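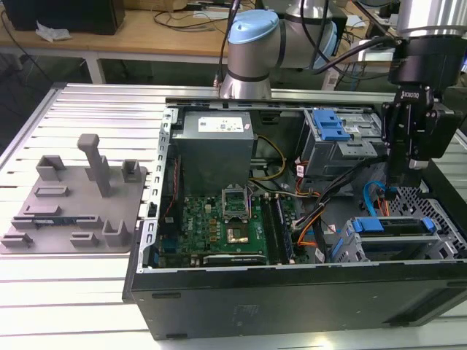 Most of the advice given to people building an automation cell in a shared workshop concerns the arm: payload, reach, repeatability. I think the advice is aimed at the wrong part of the budget. In a cell meant to take apart or refit desktop computers, the fixture decides what the arm can do. A printed plate with a slot that holds a circuit board strip flat costs very little in filament, and it gives the part a known position and a known angle. The open tower lying next to it on the slotted rails offers neither. Cables drape over the areas the gripper has to enter, and their shape differs from one machine to the next.

Halina Wysocka and I have argued this point since October. Her position is that perception will absorb the variation and that time spent on holders is time lost. She may be right for a lab with staff. In a workshop with shared hours, a holder printed overnight is available the next morning, and a vision model usually is not. Our plate is at revision 43. The early revisions failed on clearance: the slot walls were too close to the part for the fingers to open. The Serau version added 3 mm on each side and the problem went away. No software changed.
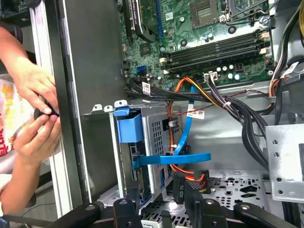 The second argument is about hands. Builders tend to treat any manual step as a defect to be removed before the cell can be called finished. I disagree. Connectors with latches are hard for a two-finger gripper and easy for a person. A cell that stops, waits for a person to deal with a connector, and then resumes is a usable cell. Roman Górecki timed the manual steps on the Peleck build at around 122 seconds per machine. Automating them would have taken a second tool, a tool changer, and months of tuning.

The condition is that the stop must be designed. The arm needs a defined park position, the speed limit has to hold on restart, and the operator's confirmation should be a physical button outside the reach of the arm. We wired ours to the controller's safety input. A software prompt on a laptop is a poor substitute and I would not accept one in a shared space.

Anyone starting now should draw the fixture first, then place the arm to suit it. Leave two rows of slots free at the front of the table for the next plate.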